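Skanisby to host Terkby Tea and Baking Fair in September

Published Jan 1, 2026

The organisers of the Terkby Tea and Baking Fair have confirmed that the event will move to Skanisby this year, following an agreement with the harbour authority on the use of the former grain hall. The fair will run for three days in September and will be open to trade visitors on the first morning and to the public thereafter.

Up to 80 exhibitors are expected, among them tea importers, small bakeries, millers and makers of preserves. Applications for stands open this month. Priority will be given to businesses which have traded for less than five years, and 13 of the smaller stands have been set aside for producers from the Skanisby district at a reduced rate.

The tea programme has been prepared with Murthy, the blending house, which will lead guided tastings of black, green and smoked teas on each day of the fair. Places at each tasting are limited to 30 and must be booked in advance through the fair office. A separate session on water and brewing times is intended for café staff and will be held during the trade morning only.

Sovov, which has supplied flour to the fair in previous years, will again support the baking competition. Entries are invited in three classes: rye bread, filled buns and plain cakes. Judging will take place in public view on the second day. Entrants are asked to note that loaves must be delivered whole and unsliced, and that late entries cannot be accepted.

The change of site brings some practical differences for visitors. The grain hall has step-free entry from the quay side, and there is no parking at the hall itself. A shuttle bus will run between Skanisby railway station and the quay throughout opening hours. Visitors who bought advance tickets for the Terkby site may use them at Skanisby without exchange, or may claim a full refund before the end of March.

The name of the fair will remain unchanged for the present. The organisers have stated that the fair outgrew its former premises, where queues at the main door had become a regular cause of complaint, and that a return to Terkby has not been ruled out should a larger building become available there.

As in earlier years, tea will be served in china cups — disposable cups will not be permitted in the hall. Exhibitors offering samples will be required to bring their own cups or to hire them from the fair office at the time of booking.

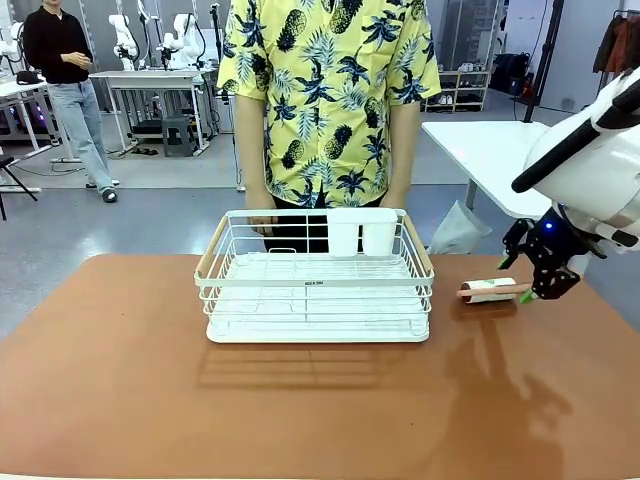

Hire charges are set out in the exhibitor handbook, together with stand measurements, delivery times and the rules on the use of electric ovens. Printed copies may be requested by post from the fair office in Terkby.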